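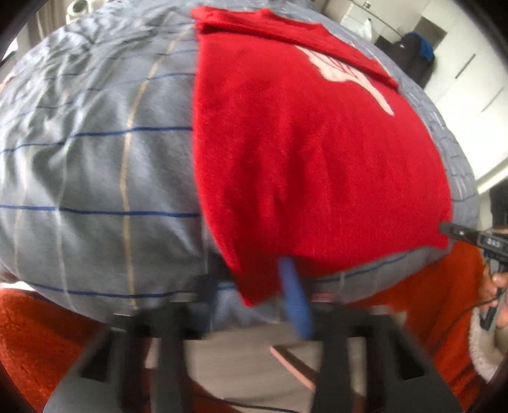

24 Jul 2025

My car finally died in March, and since then I have been going to work with one bus and two feet. The bus from Pullholm starts too late for the early shift, so on those days I walk to the Givgate junction and take the works van from there. It is not so terrible in summer. This morning I left when it was still dark, and I was so slow to wake up that I stood some minutes beside the bed, looking at the plaid cover and the red thing lying on it, trying to decide if I needed an extra layer. I decided no. By the second hill I was sorry, because the wind came straight from the fields.

I had gone past the petrol station when a car slowed down beside me. I will be truthful, I was afraid and I walked faster. Then the window opened and it was Nidia Quintero from the packing hall at Olaniyan. She asked where I was going. I said, to the same place as you. She laughed so much that she had to stop the engine.

In the car we talked more than we had talked in one year at work. She told me she drives this road every early shift and has seen me before, but she thought I was a person who walks for health! I said that I am a person who walks for wages. She says from now on she will wait for me at the petrol station, and if I am not there by 12 minutes past she will go without me. I like that she said it so clearly. I offered money for the fuel and she said we can speak about it when the month is finished. 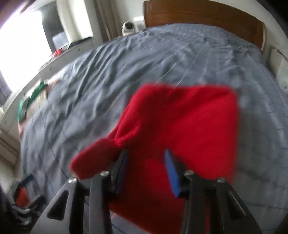
The bedroom, untidy.

At work somebody had told Ese Danladi, our supervisor, about the walking. I don't know who, perhaps Nidia, perhaps the van driver. He called me to the office and I thought I had made a mistake with the Protura order, the one with 321 boxes. But he only wanted to ask why I had not said anything. There is a paper to fill in for travel help, and it seems I could have filled it in already in spring. I felt a little stupid. In my first country you don't tell your boss about such problems, you just arrive on time and keep quiet.

The form has 6 pages. I did the first three at lunch and the English in the rest is difficult, "reasonable alternative provision" and so on. Ese said to bring it tomorrow and he will sit with me.

The garage wrote again in the afternoon. To repair the car they want 659, and this is without the tyres. I read the message two times and put the phone back in my pocket. With the lift from Nidia I can wait until autumn, maybe longer.

Soup for dinner, the rest of the bread. I must buy something for Nidia, but what? She doesn't drink coffee. Alarm is set for the early shift again and my shoes are by the door.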